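Carnwood Bus Tap Records, README

Version dated February 18, 2023
Maintainer: Danai Bakalis
Checks and corrections: Bilal Semaan

Contents

The set holds 3,588 card taps recorded on the Ceston to Carnwood bus routes in October. Each row is one tap at a reader. Card numbers were replaced with random codes before the files left the operator, and the key was not kept.

Files

taps.csv: one row per tap
stops.csv: stop codes, names and fare zones
readers.csv: reader serials, model and fitting date

Columns in taps.csv

tap_id: whole number, unique
card_code: text, eight characters
stop_code: matches stops.csv
reader_id: matches readers.csv
tap_time: local time, to the nearest minute
fare_pence: amount charged; 0 for a transfer
result: ok, refused or repeat

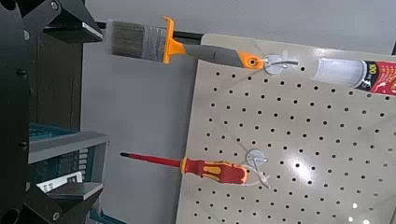
Paintbrush on a pegboard.

Transfers

A second tap within 90 minutes of the first is charged at 0. The window runs from the first paid tap and is not reset by later ones. Refused taps do not open a window.

Readers

There are 74 readers in readers.csv, all Kouris or Zamus units. Zamus units write a repeat row when a card is held in place too long. Kouris units drop the second read, so repeat counts should not be compared between the two makes.

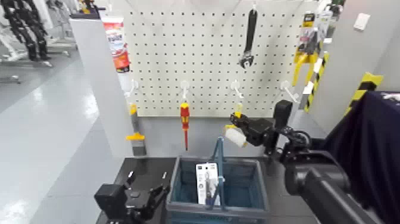
Adjustable wrench and screwdriver, white pegboard.

Known faults

Nine readers had clocks set one hour fast. Their times have been corrected and the column clock_fixed in readers.csv is set to 1.
Stops renamed during the month appear under the new name only.
Cash fares are not included.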